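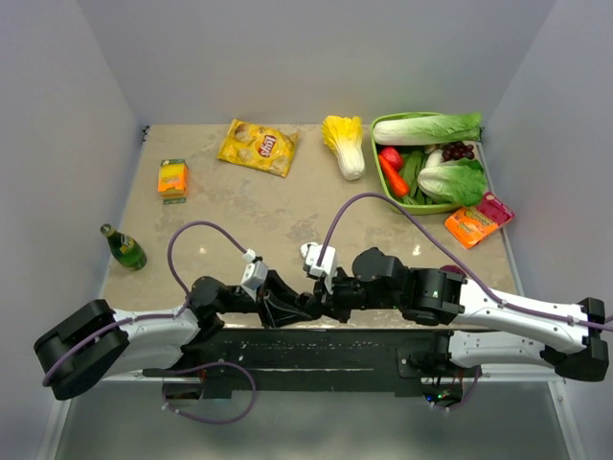 Chinese leaf, a bag of Lay's and a green basket of produce.

Vemlow packhouse open day

Posted Jan 14, 2004

4 comments | 9 shares

The Vemlow growers open their packhouse to the public twice a year, once in October and once in the middle of winter. I missed the October one, so this report covers the winter visit only. Entry was free but you had to ring ahead for a place on the tour, and the tours were full by the time we arrived. We had booked the second of the morning.

We went by coach with Phillips, who ran a service from the station and back. It left on time and took 30 minutes. Those who drove had to park in the lower field, which was soft after the rain, and a tractor was pulling a van out of the gateway as we went past.

The packhouse is a long low building with the loading bays on the north side. Visitors go in at the other end, through what used to be the seed store. You are given a paper hat and a white coat and asked to take off rings and watches. The coats only came in large. After that there is a short talk about the site. The growers joined together because none of them had enough crop to deal with the shops alone, and the building was put up on land that had been an orchard. The talk was clear enough, though the heater made it hard to hear from the back.

The tour starts in the intake area, where crates come in from the fields and are weighed. Every crate gets a ticket with the grower's number, the field and the time of cutting. We were shown crate 669 and then followed it through the building, a good way of doing it as you could see how long each step took. It held cabbages of a type called Flondura, a pale, barrel-shaped Chinese leaf that the growers have been trying under cover for two winters. The person leading the tour said it keeps better than the one they had before but is slower to heart up, and that some of the members would like to go back to the old one.

From intake the crates go to the trimming benches. The outer leaves come off, the base is cut flat, and anything with brown edges goes in a bin for stock feed. It is cold, wet work and the people doing it stand on slatted boards to keep their feet off the concrete. Someone in our group asked about the knives and was told they are sharpened every break and counted out and in. A trimmed head loses more weight than I would have guessed. The bins of waste leaves were nearly as full as the crates.

Next is the cold store. We were allowed in for a few minutes with the door open. It is kept just above freezing, with fans at one end, and the stacks have to be set apart so the air can get between them. Carrots and swedes are at the far end, leaf crops nearest the door. Apples are not stored there at all, as the gas they give off turns the cabbages yellow. I knew this about bananas but had never connected it with greens, and I have since moved our own apples out of the larder.

The grading line was not running. It is made by Velov and a part had been on order since before Christmas, so everything was being graded by eye that week. We were shown the belt and the sizing rollers standing still. This was a disappointment to several of the children. The hand grading was worth watching all the same, and quick. Each head was lifted, turned once and put in one of three trays.

Refreshments were in the canteen upstairs: tea, soup and rolls. The soup was leek and potato and cost 80p. There was a queue for the whole hour we were up there and only one urn. If you go, I would eat before you come or bring a flask. The toilets are on the ground floor by the offices and are not signed.

A stall by the exit sold vegetables at packhouse prices. I bought two Chinese leaves, a bag of muddy carrots and a red cabbage. Leeks had gone by noon. They take cash only and you need your own bags. The carrots were very good. One of the leaves went in a stir fry the same night and the other was still crisp in the bottom of the fridge nine days later, with a little browning at the cut end.

A few points for anyone planning to go:

Wear warm socks, as the coats do little for your feet.

The tour is on one level apart from the canteen, and there is no lift.

Children under eight are not taken past the trimming benches.

Photographs are allowed everywhere except in the offices.

The tour took an hour and a quarter. The return coach waits at the top gate and not at the place where it sets you down. Several people, us included, stood at the wrong one.

Bookings for next October open in the summer, by telephone.

Share this | 9 shares
4 comments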